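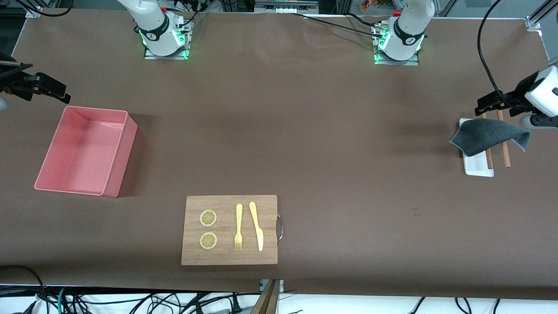

4.2 What counts as a tidied table

Most of the household studies we reviewed treat tidying as a matter of where things end up. An item is either in its container or it is out, and the table is scored by adding up the items. We doubt that this tells us much. The trouble is easiest to see with small sets that mix soft and stiff items, such as the one in Figure 3: a dark gray microfiber towel, a narrow white tray, two wooden chopsticks and a pink plastic bin.

Figure 3. Towel, tray, chopsticks and storage bin on brown paper. The bin is empty. The towel covers the upper half of the tray and the top ends of both chopsticks.

Under the scoring rule proposed by Cledberg, the towel in Figure 3 raises a question the rule cannot answer. It lies over the tray without being folded, and one corner is turned up. Is it on the tray, or in the way of it? Two careful raters could give opposite answers and both could defend them. The chopsticks are no easier. One rests along the right side of the tray and the other lies a little farther to the right, on the paper. A rule that asks only whether an item touches its container would separate them, though few people would say that one chopstick had been put away and the other had not.

We asked 40 adults to sort printed photographs of tabletops into "tidy," "not tidy" and "can't say." Each person sorted 80 photographs. The Esimano checklist, which has been used to support fairly strong claims about household order, allows only the first two answers. Our raters used the third one freely, and they used it most for tables with a cloth on them. A crumpled cloth seems to spoil a table that is otherwise in order, while the same cloth folded in the same place goes unnoticed. If that holds up, any score based on position alone is measuring the wrong thing for at least one common class of object.

Sitompul argues that the problem goes away when raters are told in advance which container each item belongs to. This may be so, but it moves the difficulty to another spot. People do not agree on whether chopsticks belong in a narrow tray or in a bin, and telling them the answer only hides the disagreement. The gain in agreement reported under that method should be read with this in mind.

We make no large claim for our own numbers either. Photographs are a poor stand-in for a kitchen, and all 40 raters came from Goris. We report the three answers separately in the next section and do not combine them into a single score.

Contact the authors | Copyright and reuse | Back to top

This site uses cookies to remember your reading settings. Accept | Manage choices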